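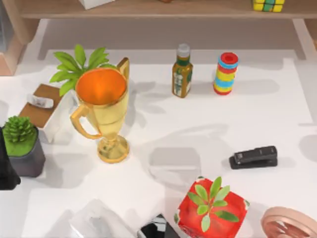 Cluttered tabletop, overhead view, rendered in Joltness Scene.

Joltness Scene
Perception and grasp planning toolkit for tabletop manipulation

Product family: Joltness
Modules: Scene, Plan, Bridge
Licence: per seat or per cell
Status: current release

Overview

Joltness Scene generates, labels and replays cluttered tabletop scenes for developing manipulation software. It pairs a physics-settled scene generator with a renderer, a segmentation and pose estimation stack, and a grasp planner that reads the same scene graph. The intended user is a controls or perception engineer who needs repeatable test conditions before committing time on a physical cell.

The standard object library contains 127 models. It covers household containers, toys, stationery, potted plants and decorative items, with an emphasis on shapes that give trouble to depth-based segmentation: thin stems, looped handles, foliage, glass bottles, glossy faces. A trophy cup with two handles is a useful case. The bowl, the stem and each handle are all candidate grasp regions, but a leafy plant standing directly behind the rim will merge with it in many segmentation outputs, and the planner has to be told how much confidence to place in the boundary.

Scene generation

Scenes are described in a plain text file listing support surfaces, object classes, density and a random seed. The generator drops and settles objects under rigid body simulation, rejects interpenetrating placements and writes the final state to the scene graph. The same seed and library version will always give the same layout. Objects may extend past the camera's field of view; this is on by default and can be switched off with the containment flag.

Support surfaces include tables, trays and open shelving. Shelves are treated as separate regions, so a cube on a shelf and a stapler on the table below it carry different parent frames and different clearance rules. Lighting is set per scene. Soft shadows are rendered at full quality in the Scene module and at reduced quality in Bridge, where frame rate takes priority.

Camera models

Each scene supports up to 8 virtual cameras. Overhead, oblique and low close-range presets are supplied, and any preset can be replaced by a calibration file exported from a real camera. Intrinsics, distortion and mounting transform are stored together.

Close-range views deserve separate attention during tuning. With a camera near the surface, one object can occupy a large share of the pixels and run past two sides of the view, leaving the estimator with a partial outline and no visible far corner.

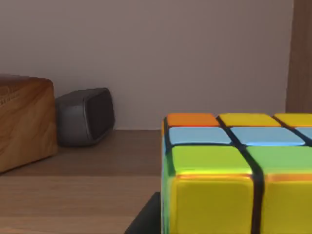
In these conditions the default full-contour matcher should be disabled in favour of the face-and-edge matcher, which fits planar patches and the grooves between them. Repeated patterns such as the coloured stickers on a puzzle cube produce several near-equal pose hypotheses. Scene keeps every hypothesis above the acceptance threshold and passes them to Plan with their scores; it does not collapse them to a single answer. Symmetry handling is configured per model. For a puzzle cube the setting depends on whether the task cares about face colour or only about grasp orientation.

Background objects at close range are usually low in the view and partly occluded by one another. The occlusion reasoner orders them by depth before masks are finalized. Dark rounded objects behind lighter ones are a known weak point, and the minimum contrast parameter may need to be lowered for them.

Grasp planning

Plan accepts a scene graph from Scene or from a live perception pipeline. It samples candidate grasps, filters them by reach and collision, and ranks what remains. The default sample budget is 800 candidates per target. Ranking weights are exposed in the configuration file and can be changed between cycles without restarting the planner.

Plants are flagged as compliant by default. The foliage is excluded from the grasp region and given a soft collision cost; the pot is treated as rigid. The stacking ring toy in the library is supplied both as a single body and as separate rings. Use the second version for disassembly tasks.

Tall narrow items, including the bottle model, carry a tipping constraint on the approach vector. Removing it will increase the number of valid candidates and is not recommended outside a simulator.

Bridge and integration

Bridge connects Scene and Plan to an external controller. Adapters are included for the Manura motion controller and the Limsakul cell supervisor, and a documented socket interface is available for other equipment. Bridge publishes joint targets, gripper commands and a heartbeat. Loss of heartbeat causes the adapter to request a controlled stop. It is not a safety function and must not be used in place of one.

Logs are written in the same format from simulated and physical runs, so a fault recorded on a cell can be reopened in Scene with the original object poses. Log colour coding is set in the viewer preferences.

Specifications

Object library: 127 models, textured, with collision meshes
Virtual cameras per scene: 8 maximum
Default grasp samples per target: 800
Example scene files supplied: 12
Outputs: colour, depth, instance mask, class mask, object pose, surface normals
Scene description: plain text
Random seed: user set, logged with every run
Custom models: closed mesh required, scale in metres

Known limitations

Transparent and translucent bodies are rendered with simplified refraction. Depth output for these objects is geometric and does not reproduce the dropouts of a real sensor unless the sensor noise profile is enabled.

Liquids inside bottles are static. Mass is correct but the fluid does not move.

Objects visible only at the border of a view are labelled, but are excluded from pose scoring by default. Change the border policy if your application has to act on them.

What is supplied

Scene, Plan and Bridge installers, the object library, example scene files, adapter documentation and one licence key. Site licences include a commissioning session with the Urkside applications group, held remotely or at the customer's premises.

Support

Technical enquiries are handled by Oranuch Onsri, applications engineering, Urkside. Include the scene file, the seed, the library version and the run log with any fault report. Maintenance builds are posted on Wednesday. The next library update is scheduled for October and will be available to all customers with a current maintenance agreement.

Related items

Joltness Plan, standalone licence
Joltness Bridge adapter for Manura
Joltness Bridge adapter for Limsakul
Sensor noise profiles, supplementary pack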